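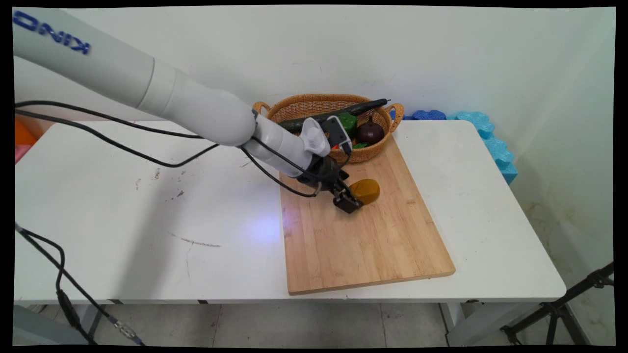 4.2 The basket, the board and the yellow item

Figure 7. The cutting board laid diagonally on the white table, its far end tucked under the woven basket, with the yellow item towards its upper middle.

Of all the layouts in the Clodormont study, the one with the basket and the board gave us the most to think about, and it is the one we have most enjoyed going back to. It uses very little: a table, a woven basket, a light wooden cutting board and things from the Brarby set, which holds 57 items of food and kitchenware chosen for their shapes and colours. Even so, the questions we had about larger layouts all came up here in a small space.

We begin with the board. In our written plan it was drawn square to the table, as boards nearly always are in catalogues and cookery books. In Figure 7 it lies at a slant, with its long side running from the back of the table towards the front. We like this arrangement very much. A slanted board makes a kind of path between the basket and whoever is standing at the table, and it leaves two odd-shaped patches of bare table on either side. In the naming and placing tasks, people treated those patches quite differently from the board itself. Things put on the board were described as being "out" or "in use". Things put on the bare table were more often "spare" or "waiting".

The basket has its own pull. Its wall hides part of what it holds, so a person has to lean over or reach in before deciding what to take. A tray shows everything at once, and when we used one in the Son layouts people named the contents in whatever order they happened to lie. With the basket they started at the rim and worked inwards, and they were happy to stop before they reached the bottom! We had not planned for this, and the coding sheet in Section 3 has no column for it. A column was added for the second round, so the counts for search order in the first round are missing from Table 5.

Where the basket touches the board there is a further difficulty. With the end of the board tucked beneath it, it is not clear whether the two should be coded as next to each other or as one resting on the other. Our rule is that any overlap counts as "resting on", however small. This is blunt, but two coders can apply it in the same way, and it kept the overlap cases together for later checking.

Of the 3748 placement notes in the full collection, 200 were picked for close reading. We had expected to find the dullest notes among those for the single-item layouts. The opposite was true. When only one thing was on the board, people wrote about it with real care, and they gave it a purpose: it was about to be peeled, it had been left for someone, it had been forgotten when the rest was put away. A crowded board mostly produced lists.

The yellow item drew more of this writing than anything else in the set. We call it "the yellow item" throughout, even where the sentence would be easier to read with a proper noun, as its name was one of the things in dispute. Potato was the usual answer. Mango came next, and a small group of people changed from one to the other partway through a session, often with a note in the margin to say so. The colour lies in the overlap between the two, a warm ochre, and the oval outline does not settle the matter from a distance.
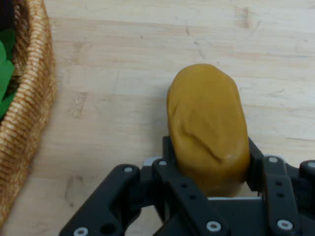
Page last changed: December, 16:40

Figure 8. Close view of the yellow item, with the creases across its middle, and part of the basket with green objects inside.

Seen closer, the surface gives people more to go on. Shallow creases and wrinkles run across the middle of the item in an uneven diagonal fold, and this was the feature most often mentioned by those who chose potato. Several wrote "lumpy", and one offered "like something squeezed". People who held to mango mostly pointed to the smooth, rounded top. Both are fair readings, and it is a pleasure to see how much looking went into them.

The green objects in the basket (Figure 8, left) deserve a mention too. Their edges are angular and rather leaf-like, and their surfaces are smooth with a slight gloss, which sets them well apart from the matte yellow. We did not ask for names for partly hidden things, but people gave them anyway, and they leaned on whatever else was in view. Those who had just written "potato" tended to see vegetables in the basket. Those who had written "mango" were more willing to leave the green things unnamed. The numbers are too small for a test, and we report this only as something worth following up.

The basket itself was described with great affection. Its rim is thick, rounded and golden-tan, with slanting ridges where the fibres are braided, and the words for it were the richest in the notes: "rope", "plait", "bread crust", "the edge of a pie". The plain surface beside it got almost nothing, though it has a faint grain and a few darker marks. A table seems to be read as the place where things happen, and is described only when asked about directly.

For the reasons given in Section 3, we do not compare these answers with those in the Horkus word lists, where each item was shown alone against a blank ground. The full coding rules for overlap, including the cases on which the coders disagreed, are in Appendix B.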